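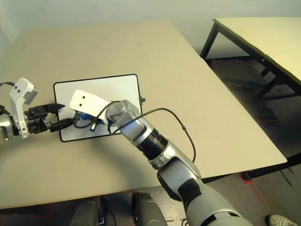

Pulten tests two-armed robots for the companies that build them. We are based in a single-storey unit on the edge of Driltum, and most of what we do is find out how the machines go wrong before a customer does. The work is done at tables. A job such as wiping a board, folding a cloth or packing a box is set up, run, changed slightly and run again, and we write down each stop, slip and collision. Cables get more of our attention than most visitors expect. A thin black cable that leaves the wrist, loops out over the tabletop and comes back to the arm near the elbow is a normal sight here, and a loop like that is the first thing our technicians are taught to look at, because it was a cable that caused the worst fault we have had.

This page says who we are and how we work. A good part of it is about that fault, as customers ask about it and we would sooner they read it from us.

How we started

The company was set up by Hậu Từ, who had spent 12 years repairing packing machinery and had grown tired of being called in after the damage was done. The first premises were a rented workshop with one table and a single arm lent by a customer. The first paid report was four pages long and said that the arm should not be sold yet. The customer paid for it, went away, and came back with the same arm and a different wrist.

We moved to the present unit when the second arm arrived. It had been a carpet warehouse and had no heating to speak of. The concrete floor was sound and level, which mattered more to us at the time. The heating came later.

What happened in October

The fault took place on a two-armed machine that was here for Ullilard, a trial of small household and classroom tasks. The task that afternoon was to pick up an eraser with the right gripper and pass it to the left. It had already been run many times that week.

At ten past three the right arm began a turn at the wrist that it had made all day. The cable on that side had worked its way out of its clip and was lying further out than it should. On the turn it caught behind the edge of the gripper housing and pulled tight. The arm read the pull as a load. It did what it had been set up to do with a load, and pushed harder.

The connector came out of its socket at the wrist. With it went the signal that told the controller where the gripper was. The controller should have stopped both arms at that point. It stopped the left one. The right arm carried on to the last position it had been given, swept the eraser and a plastic tray off the table, and struck the table edge hard enough to crack the wrist cover.

A technician was standing inside the marked area, reaching for the tray. The arm passed her forearm at a distance she later put at a hand's width. She was not hurt. A second technician pressed the emergency stop and the arm lost power and dropped onto the table.

The arm moved for less than two seconds after the connector came out. We had the whole run recorded, and the times above come from the log.

What we found

We stopped all work on two-armed machines for 30 days. During that time we went through the logs with Ullilard and asked Riquelme, a firm that inspects machine guarding, to go through our floor, our paperwork and our habits.

There were four causes.

The clip was the wrong size. It had been swapped during a repair for one from the same drawer, one size up, and it held the cable loosely. No record was made of the swap.

The force limit on the right arm had been raised two weeks earlier for a different task, a stiff drawer, and had not been put back.

The controller treated the loss of a wrist signal as a fault on one arm only. This was a setting, and we had left it as it was delivered.

The technician was inside the marked area while the arms were live. She had not broken a rule, as the rule we had then allowed it for tasks we called light. We had written that rule ourselves. It was a bad one.

Riquelme's report was blunt about the last point. It said that we had been judging danger by the weight of the object on the table, when the thing that could injure somebody was the arm.

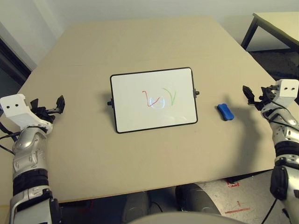 What we changed

The word light has gone from our rules. All live two-armed work is now treated in the same way, whether the object is an eraser or a full toolbox, and people stay out of reach of the arms until the power is off and the lamp has changed colour. If something falls over in the middle of a run, the run is stopped and counted as stopped.

Loss of signal from any joint or gripper now stops both arms. We test this at the start of each session by pulling the connector on purpose at low speed. It takes a few minutes and the technicians complained about it for the first month.

Force limits go back to the standard value at the end of every task. The software does this by itself, and anyone who wants a higher limit has to enter it again and put their name to it.

Cables are checked every 60 runs. The technician follows each one by hand from the wrist to the base with the power off, looks at the clips, and moves the arm slowly through its widest turn while watching the slack. Too much slack will snag. Too little will pull the connector when the wrist rolls over. We keep clips in separate labelled boxes now, and a clip that is changed goes in the log like any other part.

We also changed how we write up near misses. Before October our log had a line for damage and a line for injury, so a cable that snagged and freed itself was not written down anywhere. Looking back through the recordings from the weeks before, we found three snags on the same wrist. Each had cleared within a second. Two of them had been seen by the person at the controls, and there was nowhere on the form to put them. There is now a box for it.

How a trial works

Customers usually come to us with a machine that already works and a task that works most of the time. We agree the task in writing, including what counts as a failure, and this can take longer than people expect. Dropping an object is plainly a failure. Putting it down a little crooked may be one, depending on who will use the machine.

A standard trial is 200 runs. We start with things where the machine expects them and then begin to move them about: a board laid flat instead of standing, an object turned round, a lamp switched off, a table set slightly lower. We don't try to catch the machine out with things that would never happen in use, though we do sometimes disagree with customers over what would never happen.

At the end we send a report, all the recordings and a list of faults in order of seriousness. We don't give a pass or a mark out of ten. We say what went wrong, how often, what we believe caused it, and which causes we could not find. The last list is rarely empty. In the Ullilard trial, which we finished the following spring, there is still a short pause in the left arm that neither side has been able to explain.

If a fault is one that could hurt somebody, we tell the customer the same day by telephone and we do not carry on until it has been dealt with. We have lost work over this twice.

The people here

We are a small company and the people who run the trials also write the reports. New technicians spend their first weeks on the cable checks and the stop tests before they run a machine themselves. They are shown the October recording on their first day, at full speed and then slowly. The technician who was at the table that afternoon still works here and she leads that session. She asked to.

Any member of staff can stop a run at any time without giving a reason first. The reason goes in the log afterwards, and 'it didn't look right' is accepted.

The cracked wrist cover is on a shelf by the front door, along with the clip.

Visiting and getting in touch

Customers are welcome to sit in on their own trials. You will be asked to wear flat closed shoes, to leave bags and lanyards in the office, and to stay behind the line while a machine is live. There is parking at the side of the unit, and a kettle.

The full October report, with Riquelme's findings and our replies, is available to anyone who asks for it, including other test houses. We have taken out the technician's name and nothing else. Please write to the office and say whether you would like it on paper or as a file — the paper copy is easier to read, as the wiring drawings fold out.

If you run machines of this kind yourself and have had a similar fault, Hậu Từ would like to hear about it.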